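When I sat down with Sombat Noiphan in Dendville, I wanted to hear about the pinch. (Everybody who works with the Comotow arms has a pinch story, but his stopped the whole shop!)

"I'd told the left arm to hold," he says. "It said it was holding. Then the fingers shut on my thumb." 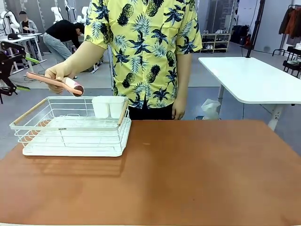 *Dish rack job, lint roller in hand.*

No broken bones, luckily, just a black nail and a lot of swearing. What really bugged him was the log, which showed the hold command arriving two seconds late – on a message line he'd trusted for months. I asked why the rack, of all things, and he laughed. "Wires! Your fingers go in near the gripper's fingers and you don't even think about it."

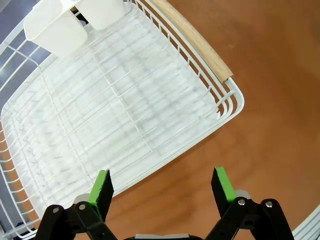

## So what was it?

A loose connector, he figures, plus a retry setting that kept old commands alive. Renaud, who wrote the control code, thought it was all software, and they argued over that one well into February. They ended up changing both. Now a late command gets thrown out, and the arm has to be switched off at the wall before anybody reaches in.

"It's slower," Sombat admits. "I grumble every time I do it, and I do it every time."
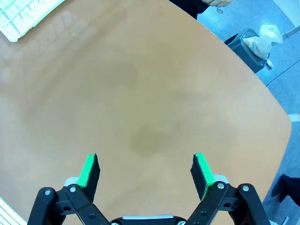 *Jaws open over the table.*

He still wants a second stop button, on the far side, and he's been asking Hokard for a price on one. No answer yet.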